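Inskip Seed Swap Records: README

Hello, and thank you for opening this file before the big one. I know how tempting it is to go straight to the spreadsheet and look up your favorite tomato, so I'll try to keep this short (I won't manage it).

The file is called inskip_swaps.csv and it holds 2,851 rows. Each row is one packet of seed that changed hands at the Flostham swap table, with the plant name as the giver wrote it, the year the seed was saved, and whatever the grower wanted to say about it. Some people wanted to say a great deal!

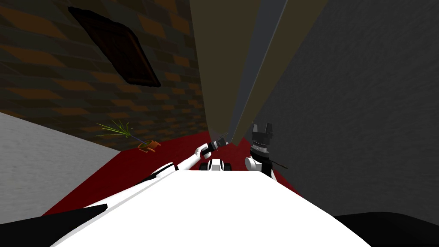
Brenda Fothergill wrote to ask that we leave the old spellings alone, as half the fun of her grandmother's beans is that every family on the road spells them differently. We have left them alone. If you want tidier names, use the column called name_clean, which is my best guess and should be treated as one.

Dates were the hardest part. Many packets say only "last fall," and for those I took the year before the swap and put a 1 in the column called year_guessed. Packets with no date of any sort have a blank there, and please don't read a blank as fresh seed.
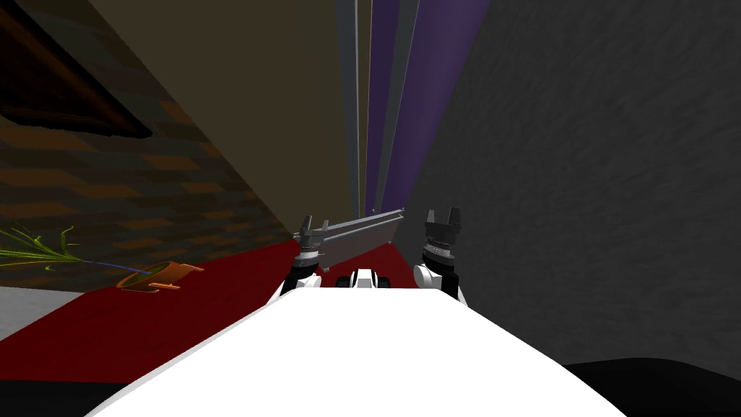 The notes column is just as people wrote it, apart from phone numbers and street addresses, which I took out. You'll find 40 rows where the note runs on into a recipe, mostly for squash, and I couldn't bring myself to trim those either.

Known problems: the Rolano peppers are entered under both sweet and hot, depending on who grew them, and 27 packets lost their labels and are listed as "unknown, flat seed" or something like it. Jade Ackroyd has offered to grow out 3 of them next season, so there may be a correction.

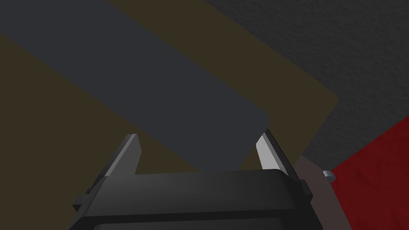

Can I add packets from my own swap?
Please send them in a separate file with the same column names, and I'll merge them in after the September swap.

Last updated Friday, September 27, 2019.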